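Workshop notebook, January, bench 3

Started 9.20. Cold in the back half of the room again, so I moved the heater closer to the bench and left the roller door shut.

The job is the sorting of mixed small goods for the Stiltard kits. Gaetano De Luca wants a layout for the drawers that a new person can learn in a morning. At the moment everything that isn't a tool or a fastener ends up in the grey tub under the sink, and the grey tub is full. He asked me to write down what I do as I go, so this is longer than my usual entries.

Drawers

Zuccaro sent the drawer units. Inside depth on the shallow ones is 110 mm with the liner out. With the liner in you lose a bit, and the liner curls at the back corners, so I took all the liners out and stacked them on top of the cabinet. If anyone wants them they are there. The deep drawers run well. The second shallow one down on the left-hand unit sticks at half travel. I had the runner off and back on and it still sticks. Wrote to Zuccaro, no answer yet.

Labels are handwritten on masking tape for now. Please don't print proper ones until the layout has been used for a while. Last time we printed them first and then moved everything.

How I sorted the first time

By material. Plastic things together, cloth together, paper together. It looked tidy and was useless. A plastic bottle you squirt from and a plastic tube you squeeze from don't get used at the same moment, and neither one has anything to do with a plastic handle. I spent more time deciding what a thing was made of than putting it away. A pack of wipes has a soft wrapper and a hard lid and cloth inside, so which is it? Gave up before morning tea.

Second time

By size, to suit the drawers. Better. Anything long went in the deep drawer on the diagonal and anything short went up top. The trouble is that long things lying on the diagonal make a fence, and the short things behind them get lost. Gaetano opened the deep drawer, looked for the lint roller, couldn't see it, and closed it again. It was in there behind the food wrap.

Third time

By what you'd be doing when you reach for it. Cleaning a surface, cleaning fabric, washing up at the sink, food, personal, and other. This is the one I'm keeping for now. The "other" drawer is allowed to be half full. Past that we have to make a new group.

Where things went:

Wipes, front of the cleaning drawer, lid up. Lid down, they get put back with the flap open.

Microfibre cloths, same drawer, behind the wipes. Fold them in quarters. If they go in scrunched they take up twice the room and drag out whatever is beside them.

Wash bottle, upright in the deep drawer, in the corner with the divider. Never on its side. The nozzle needs headroom and the shallow drawers don't have it.

Lint roller, fabric drawer. The curved handle wastes space whichever way you turn it. I've got it with the handle to the back.

Food wrap, deep drawer, against the right-hand wall and parallel to it. Not diagonal.

Toothpaste, personal drawer.

Teddy bear, other. Gaetano thinks soft toys should have their own group. Fine by me if more turn up.

Tabletop work

I spread a batch out on the table in front of the woven divider and timed myself putting it away under the third layout. The light wood is good for this, you can pick things out quickly, though the pale ones take a second look. I left the cloth loose and let things overlap, which is closer to how a kit comes back to us than a neat row would be.
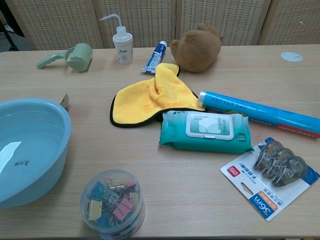

Timing

First run 47 seconds, with a wrong drawer for the food wrap. I'd put it in with cleaning out of habit from the second layout. Didn't go back and redo it. Gaetano did his run after lunch and was slower, mostly from reading the tape. My handwriting on the fabric drawer could be mistaken for "food", so I've rewritten it in capitals.

What slowed both of us was the cloth. You pick it up and stand there folding it while the rest of the batch waits. Next run I'll put the cloth to one side and fold it at the end.

To do

Chase Zuccaro about the sticking runner.

Get 2 more dividers for the deep drawer. Wultine has the ones with the slotted base, which hold better than the clip-in sort.

Ask Stistetti whether the kits can come back with the cloths already folded. Probably not, but worth asking.

Empty the grey tub. I've been putting this off. There are things at the bottom I don't recognise and I'd like Gaetano there when I tip it out.

Try the layout on someone who hasn't seen it, with the tape labels only and no help from us.

Packed up at 4.15. Heater off at the wall. The tape is in the top drawer of the left-hand unit, with the good marker.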